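Category: Meetings and minutes > Automation user group

AUTOMATION USER GROUP
Minutes of the meeting held at the Gatar site, Brurkberg, 2019-08-01

Chair: Arif Sikder
In attendance: members of the user group; production engineering, Siriwardena; site engineering and safety, Gatar; the Lirnar project team (items 4 to 7)
Minutes: group secretary

1. Apologies and arrangements

1.1 Apologies were received from the packaging representative and from the group's training lead. The training lead had sent written comments, taken under item 7.

1.2 The Chair thanked Gatar for hosting. The host gave the fire instructions for the building and asked visitors to keep to the marked walkway between the meeting room and the demonstration area. Visitors' passes were to be handed in at the desk on leaving.

1.3 The order of business was changed so that the demonstration could be seen before the discussion of costs. The numbering in these minutes follows the order taken.

2. Minutes of the previous meeting

2.1 The January minutes were agreed with one correction. In the paragraph on conveyor guarding, "interlock" should read "light curtain". The secretary will correct the filed copy.

3. Matters arising

3.1 Loan of torque wrench set. Returned and checked. Closed.

3.2 Shared list of spare parts. Siriwardena has supplied its list. The list from Gatar is still in the old format and can't be merged. Carried forward.

3.3 Vacuum cup wear. The member who raised this reported that the softer cups had been fitted on one line and that the change interval had not yet been reached. No result to report. Carried forward.

3.4 Noise readings near the compressor. The readings were taken with the door open and will have to be repeated with it shut.

4. Introduction to the Lirnar project

4.1 The Lirnar team gave a short talk before the group went through to the demonstration area. The project is concerned with teaching two-armed handling tasks by recording a person doing them. The operator holds a gripper in each hand and carries out the task with the grippers only. The recordings are later used to train the control software for a pair of robot arms fitted with jaws of the same shape.

4.2 The team explained that the grippers are held by a pistol-type handle and that the operator's fingers do not touch the goods during a recording. A recording in which the operator steadies an item with a finger is marked as spoiled and is not used.

4.3 Asked why the arms were not simply guided by hand in the usual way, the team replied that this had been tried on an earlier task. Guiding two arms at once needed a second person, and the movements came out slow and uneven. With hand-held grippers a single operator can work at close to normal speed.

4.4 The task chosen for the visit was the handling of plastic lids and shallow trays in wire baskets. It had been put forward by Siriwardena, where the same type of work is done by hand at the end of the washing line. Thin rigid items lying flat in a basket are difficult for a single suction cup, as the surface is often curved at the corners and the basket sides limit the approach.

4.5 The team has 247 accepted recordings of the lid task. The number needed before the arms are tried on the line is not known. The working estimate is up to 2,000, covering changes in basket position, item colour and lighting.

4.6 A member asked whether recordings made at Gatar would be of use on another site. The team's view was that they would be of some use, but that a further set would be needed from the second site. No figure was offered.

5. Demonstration

5.1 The group was taken through in parties of 3, so that everyone could stand near the table without leaning over the rails. Each party saw the task carried out several times and was able to ask questions between attempts.

5.2 Working method. The operator stands at the front of the table and brings the jaws in from left and right, facing each other. The item is held at its opposite edges by the two jaws and lifted level. The team stressed that both sides must close at nearly the same time. If one side closes early, the item is pushed across the basket and has to be squared up again.

5.3 Basket rim. Members noted that the rim decides how steeply the grippers can be held. With a low approach the gripper bodies meet the rim before the jaws reach the item. With a steep approach the jaws reach the item but have less grip on a rounded edge. The operator said that a middle angle was found by practice and that new operators generally start too low.

5.4 Clear items. A member asked whether translucent plastic caused trouble for the cameras, given the glare from the lights. The team confirmed that it did. Bright streaks move across the surface as the item is tilted and can be mistaken for an edge. The lighting has been left as it is on purpose, as conditions on the washing line are no better.

5.5 Cables. Each gripper is connected by cable. The operator reported some drag on the wrist during long sessions. The team is looking at an overhead support. The safety representative asked that cables should not be allowed to lie across the place where the operator stands, and this was accepted.

5.6 Table. The front part of the table is kept free so that the lifted item can be set down there. The rails at the sides fix the position of the camera mounts relative to the table. The mounts are not to be used as a handhold, and members were asked to bear this in mind when looking at the rear of the table.

5.7 Trying the equipment. Members who wished to do so were allowed to use the grippers. Their attempts were not recorded. General remarks were that the trigger was lighter than expected and that judging the gap between the jaws was harder than closing them.

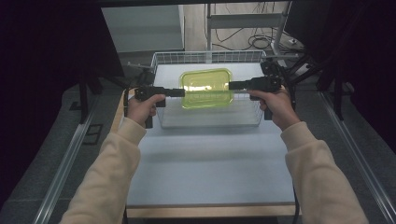
6. Discussion following the demonstration

6.1 Speed. Siriwardena's production engineer said that the rate shown by the operator would be acceptable on the washing line if the arms could match it. The Lirnar team would not commit to this. The first trials with arms will be run slowly and the rate raised in steps.

6.2 Missed grips. The group asked what the arms would do after a missed grip. The team said that recordings containing a missed grip and a second try are kept and labelled, so that the software has some record of recovery. At present there are too few of these. The Chair suggested that they might be made deliberately. The team will consider this, but noted that a staged mistake doesn't always look like a real one.

6.3 Baskets. There was a longer discussion on bent baskets. Those in use at Siriwardena have been through the washer many times and few are square. The team has so far used baskets in good condition. It was agreed that worn baskets should be supplied, including some that would normally be scrapped.

6.4 Operator strain. The safety representative asked for a limit on the length of a recording session. The team works to its own informal limit at present and keeps no written record of it. A written limit was requested before further operators are brought in.

6.5 Cost. A paper on cost had been promised and was not ready. The item was deferred. Members asked that the paper should show the time of the person doing the recordings separately from the price of the equipment.

7. Open day

7.1 Gatar proposes to hold an open day for customers and local colleges at the Brurkberg site. The group was asked for its views in the light of the visit.

7.2 It was agreed that the hand-held grippers would make a suitable exhibit. The training lead's written comments asked for a plain description at the station, without abbreviations, and for a spare basket so that visitors could try the task at the same time as the operator. The first point was agreed. The second was not, owing to the space beside the table.

7.3 Visitors under 16 will be able to watch but not handle the equipment. Gatar will confirm this with its insurer.

7.4 The Chair asked that recordings from the open day should be kept apart from the project's own. The team confirmed that they would not be saved at all.

8. Actions

8.1 Secretary: correct the filed copy of the January minutes.
8.2 Gatar: supply spare parts list in the agreed format.
8.3 Gatar: repeat noise readings with the compressor room door shut.
8.4 Siriwardena: send worn wire baskets to Brurkberg, with a mixed set of lids and trays.
8.5 Lirnar team: draft written limit on session length and send to safety representative for comment.
8.6 Lirnar team: circulate cost paper before the next meeting.
8.7 Lirnar team: report on overhead cable support, with a drawing if available.
8.8 Arif Sikder: write to Gatar with the group's comments on the open day.

9. Any other business

9.1 A member reported that the car park barrier at Brurkberg doesn't read the older passes. Gatar is aware of this.

9.2 The group's page still shows the previous year's membership list. The secretary will ask for it to be replaced.

10. Next meeting

10.1 To be held at Siriwardena, with a tour of the washing line if production allows. Safety footwear will be required. Date to be circulated by the secretary.

Contact the secretary | Copyright Automation User Group | Back to top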